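Renting a Desk at Kvam: Your Questions

Updated 05/03/2021

Hi, I'm Lovisa, and I look after bookings at Kvam. I get these questions a lot, so I finally typed them up!

Do I need to book ahead?
For a day desk, nope, just come in before lunch and I'll find you a spot. For the meeting room please give me 2 days (Arvid grabs it for his choir whenever it looks free, and he's hard to move once the singing starts).
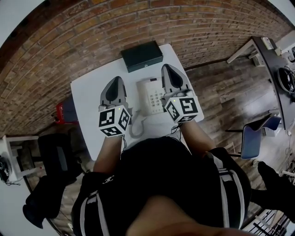 What does it cost?
A day is $40 and a month is $200. Coffee's included, and so is tea if you're nice to me. I haven't raised the price yet, but I'll be looking at it again in April.

Can I get mail sent to you?
Sure, if you're on the monthly plan. Put your own name on it, please! I once had a box of seed potatoes sit by the door for ages with only "Kvam" on the label.

Can I bring my dog?
Yes, as long as the dog is okay with other dogs. Mine is called Mulus and he thinks he runs the place.

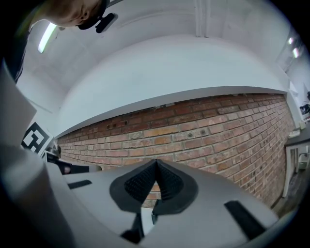 Is there parking?
A bit, out back. If it's full, try the side street past the bakery, it's free after four.

What if I need to cancel?
Drop me a note the day before and I'll move your booking, no charge. Same-day is trickier, but ask anyway.

Who do I call about the door code?
Me, or Sverre if I'm out. We're on extension 123.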